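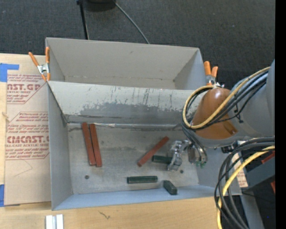
In defense of the scratched bin

by Dorin Ghiță
Feb 21, 2018

When I moved to Oltmont, the first thing I bought for my workshop was a set of new boxes. They were white, they had lids, and they fit exactly on the shelf. I was very proud of them. In May of the next year I gave most of them to my sister, and I went back to open gray bins, the kind which every repair shop has and which cost almost nothing when they are old.

I want to explain this change, because I believe many people make the same mistake with their storage. We buy the container first and we think about the things later. We choose it as we choose a curtain, for how it will look in the room. But a bin is a tool, and a tool should be judged by what it permits you to do without thinking.

A bin with no lid permits you to see. I learned this with wooden blocks. I make toys in the evenings, simple ones, and at one moment I owned 141 blocks of different lengths, all sorted by size in closed boxes with labels. It was a beautiful system and I used it badly. To take one green piece I had to read a label, lift down a box, open the lid, close the lid, and put the box back. After two weeks I stopped putting the box back. After one month the blocks lived on the table.

Now I take a bin and put in only what I need for the present work. A few long bars, a few short ones, red-brown and dark green together. They lie in any direction they like. My neighbor from Tronholm, who is a very orderly man, was almost offended when he saw this. He asked why I do not at least put them parallel. I answered that my hand finds a block at an angle more easily than a block pressed against its brother, and he did not agree, and we drank our coffee.

There is also the question of wear. People apologize for old bins. They say, excuse me, it is all scratched, I must replace it. I do not understand this shame. When the pale surface has been rubbed from a wall and the darker gray comes through, this bin has been useful to somebody. With the new white boxes I was careful in a foolish way. I lowered the pieces in slowly, so as not to mark the bottom. With an old bin I let them fall.

I must be fair to the other side. Dust is a real problem with open bins, and if you keep paints or small screws I would not recommend them. A friend keeps her sewing things in Steiner boxes with tight lids and she is right to do so. And when a bin becomes deep, the freedom becomes disorder very quickly. You begin to dig, and the piece you want is always under the others. For this reason I keep only one layer on the floor of the bin. If a block must lie on top of another block, I take a second bin and stand it behind the first — this is my only rule, and I break it before the holidays.

At the Gromerero market they sell used bins from a big pile near the gate. Last time I chose two, both of them ugly. The seller offered me a clean one for the same price and I thanked him and kept mine. The clean one had a bent corner and it did not sit flat on the table, and for blocks a flat bottom is more important than a nice wall.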